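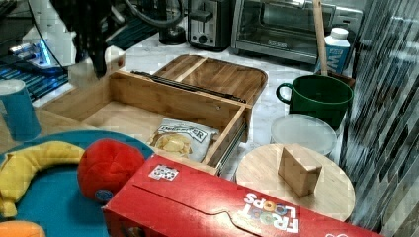
Inicio Boletín Agenda Archivo Contacto

Desayunos de barrio: cambio de horario y alguna cosa más

Rápido, que cerramos boletín. A partir de julio los desayunos de la calle Wilczyńska empiezan media hora antes. Por el calor, ya lo pedísteis en abril y teníais razón. Puertas a las 7, café desde y cuarto. El que venga a las nueve encontrará migas.

Lo del pan: seguimos con la panadería Darton, barra y molde de centeno. El molde integral se acaba siempre el primero — hemos pedido más, a ver si llega. Para celíacos, avisad antes en la lista de la entrada, por favor, que el mes pasado faltó para dos mesas.

Mermeladas: quedan 18 botes de albaricoque y alguno de higo. De naranja nada hasta el invierno. Devolved los tarros vacios, con tapa si puede ser.

Cuentas de la última mañana: 79 euros en la hucha, gracias. Van enteros a la excursión a Ultham. Plazas todavía hay, pocas. Apuntarse en el mostrador o contestando a este correo.

Y la receta que pedía todo el mundo, tostada con tomate y comino: tomate rallado, sal, aceite, una pizca de comino tostado en seco. Ajo al gusto. El pan bien hecho, casi pasado, si no se ablanda enseguida.

Faltan manos para recojer mesas en agosto. Quien pueda, que lo diga ya.

28 de junio de 2022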